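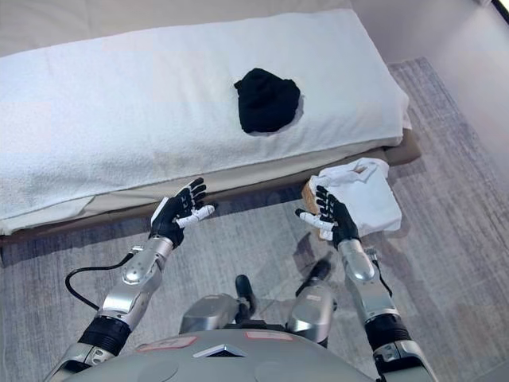
The elbows on Vonell have taken up far more of my summer than I ever meant to give them. I had thought the hands would be the hard part (everyone on the Ornent forum said so, at length), and I set aside most of August for fingers, when really the fingers were happy within a week and it was the forearms that kept me up past midnight, muttering. The trouble is mostly cable. You can see how far it swings out from the side of the left forearm, a great black loop of it, and that is with the slack I decided I could live with. Any tighter and it pulls at the wrist hinge when the palm turns up. Any looser and it finds a door handle, a chair, or my sleeve.

02/09/2023

I should go back a bit, as a few of you have written to ask where things stand and I have been very poor at replying. Vonell is the full-sized one, the one that lives in the spare room because it won't go up the loft ladder and my other half quite reasonably wants the dining table back. The legs and the body came as a used set from Hudetti, with a box of odd screws and a manual that had been folded so many times it had gone soft like cloth. The joints had all been apart at least once before they got to me. I spent the first fortnight just cleaning old grease out of them with cotton buds and an old toothbrush, with the radio on, and I have to say I enjoyed that fortnight enormously.

The whole lot has cost me £651 so far, not counting the kettle I broke. I know some people will think that is very cheap and some will think I have lost my mind, and I have had both said to me over the same cup of tea!

Anyway, forearms. The main change since my last post is that I have given up on running everything down the inside of the arm. It looks so tidy in other people's builds and I wanted it badly, but every time the elbow folded right up the wires were pinched, and after the third split sleeve I sulked for a couple of days and then moved them outside. I bought new sleeving from Abeysekara on the high street, who still sell it off the reel and will cut you any length you ask for. It comes in black only, it's a bit stiff from the reel, and it relaxes if you leave it on a warm windowsill for an afternoon.

Palms up is my test pose for all of this. Both arms forward, both hands turned to the ceiling, fingers a little curled, as if somebody were about to pass over a baby or a tray of drinks. It asks the wrist to twist about as far as I ever want it to, and it shows me straight away whether one side is lagging behind the other. The left used to lag by a good bit. I slowed both of them down to match and for the moment I'm leaving it there, though a proper fix would mean taking the left elbow apart again and I haven't the heart for it this week.

Next is picking things up, and I'm starting with soft things. Cloth is forgiving, it makes no noise when it's dropped, and there is always some lying around in this house. I've written out 14 little tasks on a sheet of paper, beginning with "lift a flannel off the bed" and getting sillier as they go down the page. The last 11 all need the robot to lean forward, and that brings the knees and ankles into it, so please don't expect those before the clocks go back. I have the leg speed held at 80 per cent while I learn what it does with its weight, and I may well turn it down further.

One small thing before I go and put the dinner on. If anyone reading has the same Hudetti legs and has found a cover that fits the knee, would you leave a comment and tell me where you got it? I've tried cutting one out of felt and it rode up like a bad sock. I'm going to have another go with the thicker felt, but I'd gladly buy one if such a thing exists.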